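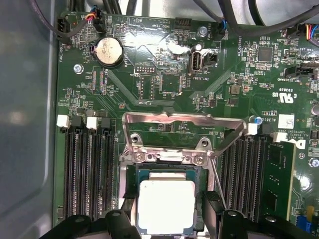
Processor removal: stop event and current status

Work on the Curklow cell is behind plan, and I don't think the explanation in last month's note holds up. That note blamed operator setup. Having gone through the logs with Lorraine Ruawai, I disagree.

On the Dell board, with the socket frame already open, the gripper closed on the processor and kept closing. The force limit should have tripped at 76 newtons. The controller logged 230 before Thư Bạch hit the stop. The chip slid sideways in the socket and we have written off both. There were no injuries, but her hand was inside the guard line at the time, and the light curtain did not register it. I consider that the more serious fault of the two.

Nikodus, who supplied the controller, say a firmware update fixes the force reading. They said the same in December. They have tested it on a bench gripper for 1,000 cycles, none of them on a socketed part, so I would not lean on that figure.

Until further notice:

Mallet stays at reduced speed, guard doors locked.
No hands past the line with drive power on.
Coin cells and memory modules come out by hand.

The target of up to 900 boards this period will be missed. I am not offering a new one until the light curtain has been replaced and retested by someone outside Nikodus. Perkus have quoted for this and we ask that you release the contingency money to pay for it.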